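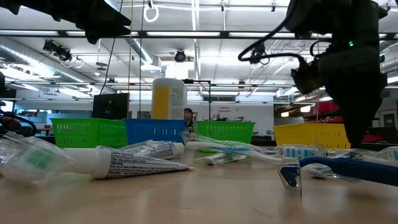
I've been buying travel-size toiletries for years without ever having a system for them. They come home from a trip, or from the drugstore, and they go in the cabinet under the bathroom sink in whatever bag they arrived in. By the time I need one I've forgotten it's there and I buy another. Last week I pulled everything out and sorted it, and I want to write down how I did it while I still remember.

The cabinet is in a rental, so I can't put up shelves. It's deep and low with a pipe down the middle, and anything that goes behind the pipe is lost. I had tried a tall drawer unit from Hatell two years ago. It fit on paper, but the drawers hit the pipe when they were more than half open. I gave it away.

Small open baskets work better. Mine are plastic with slots in the sides, in green, blue and yellow, and they're shallow enough that you can't really stack things in them. That turned out to be useful. If something is buried you stop using it, and in a shallow basket there isn't much to bury it under. The slots also let you see in from the side when the basket is on a low shelf, and if a tube leaks you can rinse the whole thing under the tap.

## Sorting first, baskets second

My mistake in the past was to buy the container and then look for something to put in it. This time I laid everything flat on a table and put like with like before deciding what went where. The groups I ended up with:

- toothpaste
- toothbrushes
- razors
- everything that didn't belong to the first three

The last group was the biggest, which I expected. It had hotel soap, a sewing kit, cotton pads, floss, and a lot of those foil packets of hand cream that come free with orders from Zomarum. I threw out the packets. I have never once opened one on a trip.

Toothpaste was the surprise. I had far more small tubes than I thought, several of them half used. Check the dates on the crimped end, where they're usually stamped. The stamp can be hard to read, and tilting the tube toward a window helps. I got rid of the ones that were past it and kept the rest, with the oldest at the front. 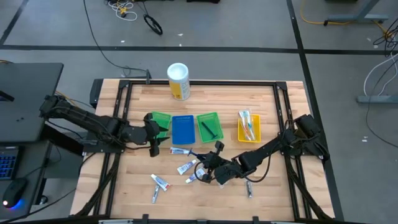 I keep the tubes lying down. Standing them on their caps looks neater for a day and then they fall over. If you lay them all in the same direction with the caps facing out, you can tell a full one from a nearly empty one without picking it up.

Toothbrushes stay in their wrappers until they're needed. If you buy a multipack, leave it closed and stand it in the basket with the top sticking out over the rim. You'll see it when you open the door. Once the pack is open I move the loose ones to the front and use those before starting on another. I don't put an unwrapped brush in a basket with anything else, including other unwrapped brushes.

Razors get their own basket, mostly for the sake of my fingers. Keep the clear guards on. The cheap ones pop off if the razors are dropped in a heap, so I lay mine flat with the heads at one end. If a guard is missing I use that razor at home and don't save it for travel.

## The color question

I started with the idea that each color would mean something. Green for teeth, blue for shaving, yellow for the rest. It's fine if you live alone. With more people in the house it needs a label anyway, and once there's a label the color does nothing. I wrote mine on masking tape and stuck it to the front rim, which is thick enough to hold a strip flat. Tape comes off in steam after a while. I replace it when it does.

What matters more is the order. The baskets sit in one row, and the thing used most is on the side where the door opens. For us that's toothpaste. The bigger items stand behind the row, along the back wall, where they can be seen over the rims. A tub of wipes or a tall canister works well there. A short bottle doesn't, so short bottles moved to the medicine cabinet.

## Packing from it

The point of all this was to make packing quicker, and it has. For a weekend I pull the baskets out and go left to right, taking one thing from each. I use a flat zip bag from Somwood that I've had for a long time. It has one pocket and no dividers. I used to think I wanted dividers, but then I borrowed one of the Inga hanging bags for a week and spent the whole time opening the wrong pocket.

Liquids go in their own clear bag if I'm flying, and I count toothpaste as a liquid because the airport does. Brush and razor go in the zip bag. When I get home I empty both bags the same evening, straight back into the baskets. That's the step I used to skip, and skipping it is how I ended up with half-used tubes in three different suitcases.

The whole job took me an afternoon, and at least an hour of that was scrubbing the cabinet floor. There was an old ring of dried shampoo near the pipe that needed hot water and a plastic scraper. If yours is in the same state, do the cleaning before you sort, so the floor can dry while you're at the table. I did it the other way around and had to leave everything out overnight.

I haven't solved the question of extras. We still have more toothpaste than we'll get through this year. The unopened tubes that are well within date are going to the food pantry near us, which takes toiletries as long as they're sealed. Call yours first, as some only want full-size. The rest stays in the row, and I'm not buying any more until there are 3 tubes left. I put a note saying so on the inside of the cabinet door, next to the list of what goes in each basket.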